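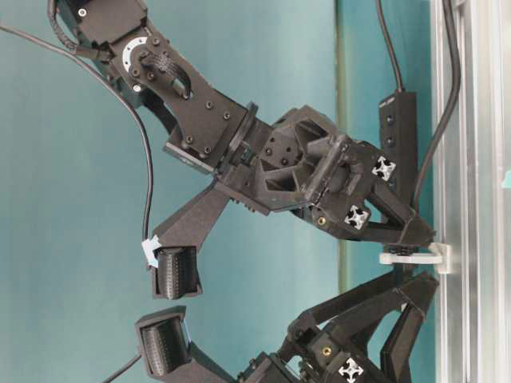 December 18, 2022

Slept until nine, the first time this month. The kitchen was cold and I lit the oven with the door open while the coffee dripped. Then I sat down with the sourdough notes, which I have been neglecting all week.

The starter smelled sharp, like paint. I threw out most of it and fed what was left with rye and water. The last loaf was flat and gray in the middle. I used 400 grams of the Cabral flour for that one and let it rise overnight on the counter, and I think the counter was the mistake. Today I mixed a smaller dough, 200 grams, and put the bowl on top of the refrigerator with a plate over it.

Walked to the bakery in Sotport before lunch to see what they were doing for Christmas. They had a long line and no rye left. I bought two rolls and ate one on the bridge. The wind was coming off the water and my gloves were at home on the radiator. Ximena Lagos was going the other way with her dog and we talked for a minute about the parking on her street, which is bad again.
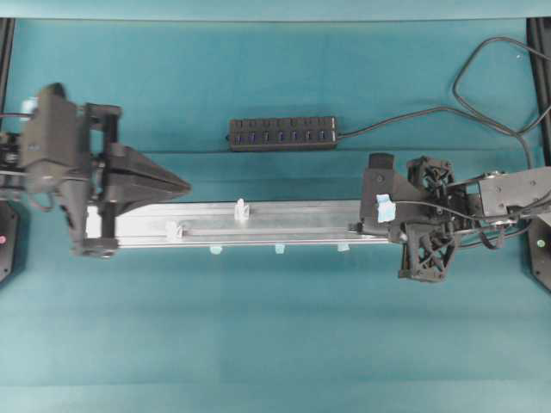

How do I know when the dough has risen enough? I press it with a floured finger, and if the dent fills back in slowly and not all the way, it goes in the oven.

By four it was still tight, so I left it and ironed shirts. Did the gas bill too. It came to 97 and I paid it right away so I wouldn't have to look at it on the table all week. At half past six the dent finally stayed. I shaped the loaf badly, it stuck to the board and I had to scrape it up and start over with more flour.

It baked with the lid on, then off until the top was brown. One side split near the bottom. I let it cool on the rack and called Estela Villalba, and I told her the whole thing, including the split.

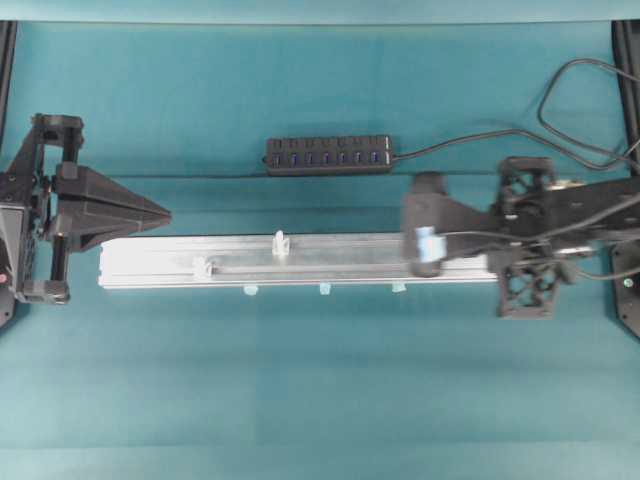

Estela said the split meant I had scored it too shallow, and that I should cut deeper next time and hold the knife nearly flat. She also said to stop opening the oven to check. I didn't argue.

Had two slices with butter and the rest of the lentil soup. The crust is good. The middle is a bit damp but there are holes in it, which there weren't last time. Fed the starter again before bed and moved it off the windowsill. Need to buy rye and dish soap tomorrow.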